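Vurkel Youth Skills Program
Site Inspection Checklist with Comments, Wetach Training Center
Form 613, spring cycle

Date of visit: Tuesday, March 29, 2022
Visit type: yearly, announced
Partner company: Vorker Capital
Rooms visited: entrance, office, Classroom A, Classroom B, workshop, kitchen corner, yard

How to read this form. Every point has one of three marks. OK means I found it in order. FIX means it must be repaired or changed before the July intake. ASK means I could not decide and somebody from the center or from the partner company must answer in writing. My comments are under the points. English is not my first language, so if a comment is not clear, please call me before you do the work and not after.

The partnership between Vorker Capital and the center was renewed for 2 years. The agreement has a safety annex, and this checklist follows the order of the annex. Points that are new in the renewed agreement have the word "new" in brackets.

SECTION 1. ENTRANCE AND WAYS OUT

1.1 Main door opens fully and is not blocked. OK

1.2 Second exit at the back is unlocked during sessions. FIX
The door was locked when I came. The key was in the office drawer, and it took the office a while to find which key it was. A key in a drawer does not count. Please put a push bar or a thumb turn on the inside. The annex permits both. A chain is not permitted, also not at night if anybody is still in the building.

1.3 Exit signs are lit. OK
The sign over the back door is weaker than the other one. It passes, but I would change the lamp.

1.4 Evacuation plan hangs in each room. FIX
Classroom B has the old plan from before the wall was moved. On the old plan there is a corridor that does not exist any more. Take it down today, even if the new one is not printed yet.

1.5 Meeting point in the yard is marked. OK

1.6 Register of who is in the building (new). ASK
The center has a sign-in book for participants, but mentors from the partner company do not sign it. They told me that the company has their names already. In a fire the company list is in another city. Who will keep the mentor list at the door? I need one answer for both organizations.

SECTION 2. FIRE

2.1 Extinguishers are in place and inside their service date. OK
All tags were readable. The one in the workshop hangs a little high for the younger participants, but adults are always present there, so I leave it.

2.2 Alarm tested this quarter. OK
The log is kept very nicely. I wish that all centers would write it like this, with the time and the name of the room where the button was pressed.

2.3 Drill held with participants. FIX
There was one drill, but it was on a day when only the office was working. The annex says "with participants present." Please repeat it and write how many minutes it took until the last person was in the yard.

2.4 Paper and cardboard not stored near heating. FIX
The printed brochures of the entrepreneurship course are stacked against the radiator in the corridor. It is a warm and dry place and I understand why they were put there. Move them to the metal cabinet. The cabinet has two free shelves.

SECTION 3. ELECTRICITY

3.1 Fixed sockets undamaged. OK

3.2 Extension cords. FIX
In Classroom A one extension cord is plugged into another extension cord, and the laptops are charged at the end of it. This was already written in the report of last year. It was corrected and then it came back, I think together with the new laptops. The solution is not to tell the teachers again. The solution is one more wall socket by the window side. Vorker Capital has a line for small works in the grant, and this can be paid from it if the request goes before the end of the quarter.

3.3 Donated equipment is tested before use (new). ASK
The company gives used screens and computers to the center. Each one should have a sticker with the test date. Some have it and some do not. I could not learn if the test is made by the giver or by the receiver. The agreement says only "tested." Please agree on it and send me one sentence signed by both sides. Until then, equipment without a sticker stays in the store room.

3.4 Battery charging. OK
Chargers stand on a hard surface and are switched off in the evening. I asked two different teachers and got the same answer.

SECTION 4. CLASSROOMS

4.1 Number of seats agrees with the permit. OK
The permit allows 100 persons in the building. With the planned July intake the center stays under this number, if the two groups do not overlap at the lunch hour. Please check the timetable one more time for this.

4.2 Chairs and tables are stable. OK
One chair in Classroom B had a loose leg and was removed while I was standing there. Thank you.

4.3 Windows open and have limiters on the upper floor. FIX
The limiter on the third window from the door is broken. The window opens completely. Keep it closed and locked until the part comes.

4.4 Bags and coats do not lie in the walking way. OK
Better than last year. The hooks were a good purchase.

4.5 Light is enough for reading. OK

4.6 Air. FIX
Classroom A is small for the group that uses it in the afternoon. After one hour the air was heavy, and the door was closed because of noise from the corridor. Please open the windows for a few minutes at each break, and write it in the room rules so that substitute teachers also know it.

SECTION 5. WORKSHOP AND TABLE ACTIVITIES

5.1 Sharp tools are locked and listed. OK
The list agrees with the cupboard. Scissors are on a separate list, which is fine.

5.2 Heavy objects are stored low. FIX
The box with the clamps is on the top shelf. Put it on the floor level, to the left of the sink, where there is space now.

5.3 Work tables are wiped and cleared between groups. OK
The morning group leaves before the afternoon group comes, and there is a quarter of an hour between them. This is enough if the things go back to their shelves and not to the next table. I ask that the cleaning cloths are washed each week and that the spray bottle has its original label. A spray bottle without a label was found in the kitchen corner, see 6.4.
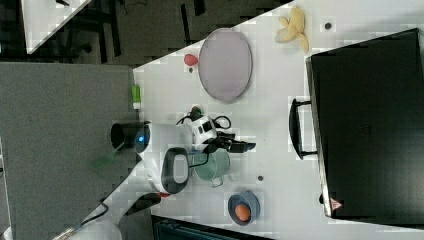

5.4 Adult present at all times. OK
The rule of the annex is one trained adult in the room, and a second one who can be called without leaving the building. On the day of the visit both were there. What I did not see in writing is who is the second person on Fridays, when the office closes at noon. Please add a name to the weekly plan.

5.5 First aid box. FIX
The box is complete except for the burn dressing, which is past its date. The inside list should be signed each time when something is taken. The last signature is old, but plasters are missing, so somebody takes them and does not sign.

5.6 Safety talk for new participants. OK
It is given on the first day and repeated for those who come late. The sheet is in simple words and has a place for the signature of a parent. I took one copy with me to show at the Joseph Street center.

SECTION 6. KITCHEN CORNER AND TOILETS

6.1 Hot water below the limit at the hand basins. OK

6.2 Refrigerator temperature is written down. FIX
There are gaps on the weekends. If nobody is there on weekends, write "closed" in the line. An empty line can mean two things and I am not able to guess which one.

6.3 Allergy list is visible for those who prepare food. OK
It hangs inside the cabinet door, so visitors do not read private information. Good.

6.4 Cleaning products are locked and labeled. FIX
One spray bottle without label, half full. It was poured away in my presence. The lock of the cabinet is working, but the key was in it.

6.5 Toilets clean, with soap and paper. OK
The lock on the second door is stiff. A small child could have trouble with it. A little oil should be enough.

SECTION 7. PEOPLE AND PAPERS

7.1 Background checks of staff. OK

7.2 Background checks of visiting mentors (new). FIX
Mentors from Vorker Capital come for a few hours in the month, and the center treated them as guests. Under the renewed agreement they are not guests any more, they are regular persons in contact with young people. The check must be finished before the July intake. A mentor without the check can give a talk in front of the group with a teacher in the room, but cannot do one-to-one meetings.

7.3 Permission forms for photographs. ASK
The center has a form and the company has a form, and they are not the same. In the form of the center the parent may say no to the internet and yes to the printed brochure. In the form of the company there is only one box. Please use the form of the center for everybody. If the lawyers of the company do not agree, let me know.

7.4 Insurance covers trips outside the building. OK
Policy ending in 3721 was shown to me, with the page for company visits. The group trip to the offices of the partner is included. Travel by private car of a mentor is not included, so please do not do this, also when it rains.

7.5 Accident book. OK
Few entries, all small. Each has a date and what was done after. One entry has no signature.

SECTION 8. RESULT

The center may continue its work without interruption. The points marked FIX must be closed before the July intake, and 1.2 and 4.3 must be closed first. For these two please send a photo of the finished work. For the other points a written note is enough.

The points marked ASK are 1.6, 3.3 and 7.3. All three are about the line between the center and the company, and I recommend one meeting for the three of them. I can join by telephone.

The back door will be checked again without announcement. The next full visit is in one year.

Prepared by the program safety inspector, Vurkel Youth Skills Program
Copies: Wetach Training Center office; Vorker Capital, community programs desk

Contact the program office | © 2022 Vurkel Youth Skills Program | Back to top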